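Part 3: Setting Up Your Alerts and Your First Stop

OK, you've got Forken installed and it's talking to your broker. Good! Now we get to the bit I mess with the most on my own charts, the alerts and the stop-loss template. I trade the daily and four-hour charts, so that's how I've written this up. If you scalp the one-minute, the steps are the same but you'll want different numbers.

Before you start, switch the account box at the top right to Demo. Please do this. I skipped it the first time and sold a pair I had no plans to sell.

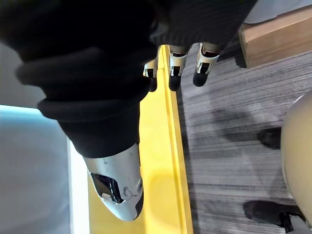
Step 1. Open a clean chart

Go to Charts, then New, and pick one pair. I like to learn on EUR/USD because the spread is small and there's plenty of movement. Set the timeframe to Daily and clear off any indicators Forken loaded for you (right-click, Remove All).

Step 2. Add your moving averages

Click Indicators, then Moving Average, and type 14 in the Period box. Add a second one and type 56. Give them different colors, or you'll be squinting at them by Thursday.

Note: Forken uses a simple average unless you tell it otherwise. If you want exponential, change the Type before you hit Save — changing it later wipes out any alert tied to that line.

Step 3. Set a price alert

Right-click the price you care about and choose Alert Here. A small bell shows up on the scale. Drag it if you missed your level (I always miss my level). Under Expires, the box is filled in with 120 hours. I leave it alone, but swing traders may want to tick Never. 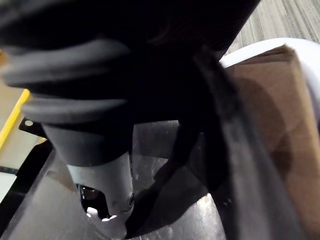
Step 4. Build the stop template

Open Orders, then Templates, then New. Name it something you'll recognize when you're in a hurry. Mine is called Garberg, after a town I like. In the Stop box, enter your distance in pips. I have 41 in mine for the daily chart, and that's my own taste, so try your own on Demo first.

Caution: check that the little menu beside the box says Pips and has not slipped to Points. On a five-digit broker, that makes your stop ten times tighter than you meant.

Step 5. Attach the template to your order ticket

Open a ticket, click the Template arrow, and pick the one you just made. The stop line should jump onto the chart in red. If it doesn't, close the ticket and open it again. 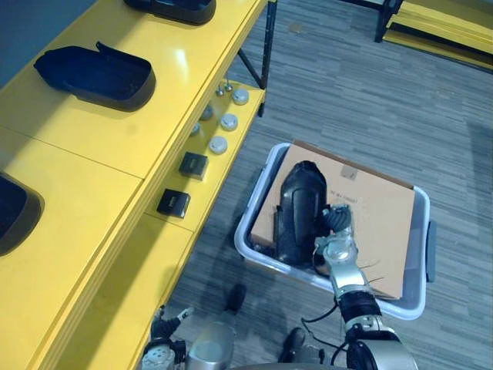
Step 6. Test it

Place one small demo trade and let it run through a session. Check the Log tab afterward for the line that says Stop Accepted. If you see Stop Pending instead, your broker hasn't picked it up, so close the trade and go back to Step 4.

Note: alerts live on your computer, and they go quiet when Forken is closed. Stops sit with the broker once they're accepted, so they stay put when you shut the lid. Part 4 covers sending alerts to your phone.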